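Stubbs Whiteboard Loan Program: Frequently Asked Questions
Last updated Thu 16 July

Stubbs lends whiteboards and dry-erase supplies to clubs, tutors and small offices in Ciltala. Most of what people ask us at the desk is answered on this page.

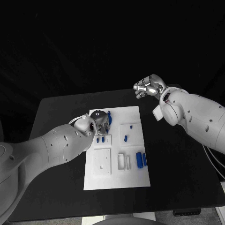 Borrowing

Who can borrow a board?
Anyone with a current Stubbs membership. Businesses need a group membership, which covers up to 39 people at one address. You do not have to live in Ciltala, but you do have to pick the board up and return it in person.

How long can I keep it?
Tabletop boards go out for two weeks. Wall boards and easels go out for the school term. You can renew once, online or by phone, unless another member has a hold on the same size.

What does it cost?
Tabletop boards are free to members. Wall boards and easels need a refundable deposit of $73. We return the deposit to the card you paid with, usually within a week of the board coming back.

Can I reserve a size in advance?
Yes. Holds open in April for the fall term and stay open until everything is spoken for. Tabletop boards can be held at any time. If you miss your pickup day, the hold moves to the next person on the list.

Do you deliver?
No. The Grunano branch has a loading door on the alley side, and large boards can be picked up there if you call first. A wall board will not fit in most sedans. Bring a blanket and two straps.

Care and cleaning

What can I use on the surface?
Dry-erase markers only. Wet-erase and permanent markers leave marks that we have to scrub out, and there is a cleaning charge if the board comes back that way. Borrow a marker set from us if you are not sure about your own.

Someone used a permanent marker. Now what?
Draw over the line with a dry-erase marker, let it sit a few seconds and wipe. Repeat if needed. If that fails, leave it alone and tell us when you return the board. Please do not use scouring pads, sink cleanser or acetone – they dull the coating and the damage is permanent.

How often should it be washed?
Erase it after every use. Once a week, go over it with a damp cloth and a drop of dish soap, then dry it. Erasers can be brushed off outdoors.

Can I put tape or magnets on it?
Magnets are fine on the steel boards, which have a blue label on the back. The others are not magnetic. Painter's tape is okay for a day or two. No packing tape.

Returns and problems

Where do I bring it back?
Either branch. Tabletop boards can go in the return room at Hunuva Street when the desk is closed – stand them on edge in the rack. Wall boards and easels have to be checked in by staff.

What if it is damaged?
Tell us. Light scratches and worn corners are expected and cost nothing. A cracked or bent board is charged against the deposit.

Who do I contact about group loans?
Noura Majali handles schools and group memberships. Ask for her at the Grunano desk or call extension 2459, weekday mornings.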